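Casten: a household sorting collection

README, last edited 19 September 2022

Welcome! Casten is a collection of short recordings of everyday sorting jobs: bottles into bins, pens into cups, socks into drawers, and (our favorite) the great junk drawer cleanup. We started with one bin and a bag of empties in April, and it grew from there faster than any of us expected.

What you get

1,076 recordings in total, 261 of them bottle sorting. Every recording has a plain text note saying what was put out at the start and where it was supposed to end up. Bottle notes were written by Lavanya Reddy and checked by Nomvula Du Plessis, who also came up with the naming rules in names.txt. Please read that file first, it will save you an hour!

Layout

bottles/ drinks bottles, capped and uncapped
desk/ pens, cups, cables, small electronics
drawers/ socks, cutlery, odds and ends
notes/ one text file per recording

Bottle sorting
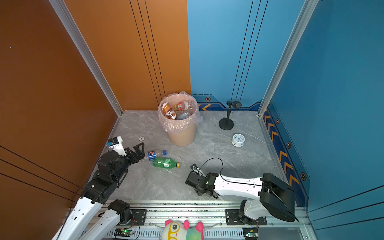
Bottles make a wonderful subject, with so many shapes, labels and cap colors to tell apart, and we kept adding new ones whenever somebody finished a drink. The job is to get every bottle off the floor and into the lined bin. In this one a Pepsi bottle with a blue cap and a green bottle with a yellow cap are still lying on their sides, and the bin already has several others in it. The clock and the desk microphone are listed in the notes as "stay put" items, so moving either one counts as a mistake.

Known gaps

Glass jars are missing completely. About 200 of the drawer notes use the old names, and Ravindran Alva is working through them now. If you spot a wrong label, send us the recording name and the line, we love getting those!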